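Section 6. Chore Trials: Finding Out What Your Arm Can Do

Before you give the arm a regular job, run the trials in this section. They apply to the Fornel single-arm kit with the two-finger gripper. Complete Section 5 (homing and the stop button check) first.

What to expect

Owners often ask whether the arm can clear a table, load a dishwasher or put away groceries. As shipped, it can pick up one firm object at a time from a flat surface and set it down at a taught position. It cannot fold laundry, scrub a pan or sort a drawer it has not been taught. On the shop floor, it can move parts between two fixed spots if the parts always arrive facing the same way. Plan to stay in the room for all household work.

6.1 Prepare the surface

1. Choose a flat, stable surface. The top of a drawer cabinet or a workbench is suitable. Do not use a folding table.

2. Push all drawers fully closed.

3. Wipe the surface and let it dry. If the top is glossy, turn off any lamp that shines straight down on it. Strong reflections can throw off the object finder.

4. Route cables away from the path of the arm and away from where you will stand.

5. Set the load limit to 560 grams in the Limits menu. This setting covers every trial in this section.

CAUTION: Keep hands and face out of the work area whenever the status light is green. The arm does not detect people.

6.2 Run the single-object trial

1. Place one firm object on the surface, within reach of the gripper.

2. Select Trials, then Single Object, then Start.

3. Wait for the arm to close on the object and lift it. If the grip slips, press Stop and lower the grip speed to 40 percent.

4. Let the arm set the object down before you reach in.

5. Repeat until you have 9 clean lifts in a row. Write the result on the trial sheet at the back of this guide.

Note: If the arm stops with error 6, the object is outside the reach zone. Move it closer to the base and start again from step 2.

6.3 Run the mixed-object trial

Most chores involve more than one kind of object, and this is where results start to vary. Round things can roll. Bottles can tip if the arm brushes them on the way past. Cloth lies too flat for the fingers to get under it, and the object finder may take it for part of the table.
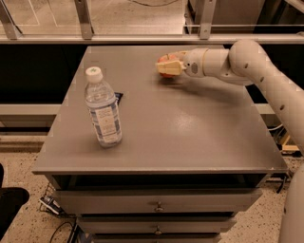

The mixed-object trial uses one item to be moved and at least one item to be left alone. Teach the pick first, with the second item off the surface, then put it back and run the same pick at low speed. A small round item held between the fingertip pads, with a capped water bottle standing on the same tabletop, is a fair first test. Start with the bottle well to one side, and bring it closer only after the arm has completed several runs without touching it.

1. Close all bottles and remove glassware.

2. Select Trials, then Mixed, and mark the item to be moved on the screen.

3. Press Start and keep one hand on the stop button.

4. After each run, check whether the second item has shifted. A shift counts as a failed run even if the pick was good.

CAUTION: Do not run this trial with hot drinks, knives or open containers.

6.4 Decide on a job

If both trials pass, the arm is ready for a supervised job such as moving fruit from a counter to a bowl. If only the single-object trial passes, limit the arm to one item on a clear surface. Send questions about failed trials to Trinity Tran at the Fornel help desk, with your trial sheet attached.

Section revised Apr 25, 2018. Continue to Section 7, Teaching a Put-Down Position.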